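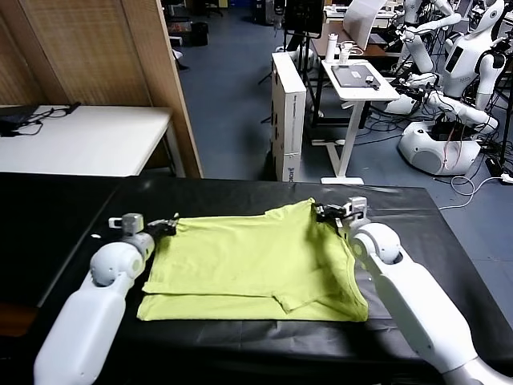 3.2 Garment categories and the household diary

The study was carried out in two towns, Canora and Futov, between September and the following May. Households were asked to keep a diary of every garment that left the home for good, whether it was sold, given to a relative, put in a collection bin, cut up for rags or thrown out with the trash. We received 1,855 diary entries. After removing entries with no garment type or no stated destination, 1,774 remained, and all of the results in Section 4 are based on these.

Garment type was recorded using the Tostetine list, which was written for charity shops and groups clothing by how it is hung or shelved. We made two changes to it. The original list puts T-shirts and polo shirts together under "knit tops." In our pilot, people described these garments very differently. Polo shirts were usually listed with work clothes, while T-shirts moved between uses over their lifetime: worn outside the home, then worn for sleeping or yard work, then used as cleaning cloths. We therefore gave T-shirts a category of their own (Figure 1). The second change was to separate children's clothing from adult clothing for every type, as children's items were often passed on because they had been outgrown and were still in good shape.

Figure 1. A garment in the T-shirt category, partly folded.

Deciding when a garment has left the home is harder than it sounds. A T-shirt that has been cut into rags is still in the house, but it is no longer clothing. We counted it as having left on the day it was cut. A shirt used whole as a dust cloth was a less clear case, and the pilot diaries treated it in both ways. The final instructions told people to make an entry if they would not expect anyone in the home to wear the item again. Clothes put away in an attic or basement were left out unless they had already been promised to someone.

Each entry also asked for the age of the garment. Few people keep receipts for everyday clothing, and the answers were mostly from memory. Many were tied to an event, such as a move, a new job or the birth of a child. We accepted these and turned them into years during coding. Where only a range was given, the midpoint was used. Secondhand items were dated from the time they entered the household, so their full age is not known, and they are reported separately in the tables on length of use.

Condition was rated by the person keeping the diary on a short scale running from "like new" to "worn out." We considered asking people to mail in the garments so that one person could rate all of them, but this would have changed where the garments ended up. The ratings are therefore personal ones. A faded neckline was enough for one household to call a shirt worn out, while another used the same term only for holes.

The Futov diaries were kept on paper and the Canora diaries through a web form. The form did not allow a blank destination, so nearly all of the entries removed for that reason came from Futov. The paper diaries had longer notes in the margins, however, and these were typed up in full. They are the main source for the discussion of rags and cleaning cloths in Section 5.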